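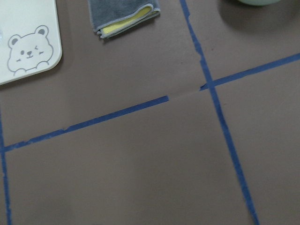 Plillia Workroom Catalog · Issue 5 · Page 200

**Orora Table Cover, taupe**

We have carried the Orora cover for a good long while now, and it is still the one we reach for when a customer wants a plain, quiet surface that can be marked up and used hard. The color is a soft gray-brown with a matte finish – some people see a touch of mauve in it, and depending on the lamp we have to agree with them! It is smooth all over, with no print or pattern to compete with whatever you happen to be laying out.

A great many of you write to ask about marking off sections, so we laid blue painter's tape across the taupe in long strips to make rectangular areas, and you can see how well the blue stands out against it. Ours is torn and nicked along the edges in places, and one strip stops short of the crossing, and we still find it perfectly easy to read. If you like a neater grid (and plenty of our quilting customers do), cut the ends with scissors and press the tape down with the side of your thumb.

Please use painter's tape and not packing tape or duct tape. We would also ask you to lift it slowly, at a low angle, and to try a short piece in a corner first if you plan to leave it on for more than 2 days.

**Ordering**

- Orora cover, small: item 200
- Orora cover, large: item 400
- Blue painter's tape, sold by the roll or in a pack of 5

Covers are shipped rolled from our Janville store, so there are no fold lines from us to flatten out. If yours has been folded away in a cupboard and picked up a crease, spread it out flat overnight with a few heavy books along the line – that has always been enough for the ones at our own counter.

The older Whitelaw cover, which many of you bought in green, is still available in the small size while we have it. It has a slightly grainier surface, and tape doesn't hold to it quite as firmly, so for sorting and layout work we'd steer you to the Orora.

Prices are on the order sheet, revised in March.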